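Forty Meters From a Rented Porch

The Lastora club station runs its spring contest from a farmhouse outside Plustley, and this year the whole effort went to one band. The vertical went up before dark on 11th March, with 33 radials laid across wet grass.

Conditions were poor until midnight. Then the path east opened, and the log filled faster than the second operator could check it. 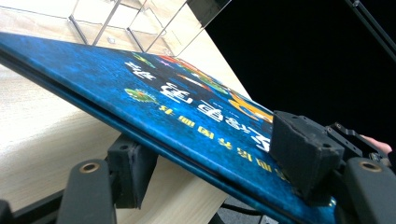 A hardcover with a blue cover and Chinese-style lettering.

By sunrise the station had 1,542 contacts in the log and 97 multipliers. The Zema keyer locked up 3 times, always during a run, and had to be unplugged each time. The Petrauskas amplifier gave no trouble.

The club will be back in May with a second receiver and a longer feed line.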